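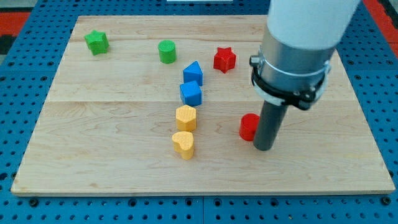
How long should you let bread dough rise in a cold kitchen?

Until it has grown by half again and feels puffy when you press it, which in my kitchen takes most of a day.

I moved to Hatstead in June and baked the same loaf I had been making for years. It came out fine all summer. Then the weather turned, the kitchen dropped into the low sixties, and every loaf was a brick. I was still following the recipe, which said four hours on the counter.

My neighbor Kaisu Hämäläinen told me to stop looking at the clock and put a rubber band around the jar at the level of the dough. I did that on a Monday. It took until after supper to get where it needed to be, and the bread was good.

What I do now is mix at 6 in the morning, before work. I use water at 74 degrees in summer and warmer in winter. The dough gets four folds in the first two hours if I'm home, two if I'm not. It hasn't made much difference either way.

If I need bread sooner, I put the bowl in the oven with only the light on. Check it early, as it gets warmer in there than you'd think.

The loaf bakes for 46 minutes in a covered pot, lid off for the last part. I let it cool all the way before cutting. Kaisu cuts hers hot and says the gummy middle doesn't bother her.

Next I want to try the rye flour from the mill in Leckie. I have a small bag of it in the freezer.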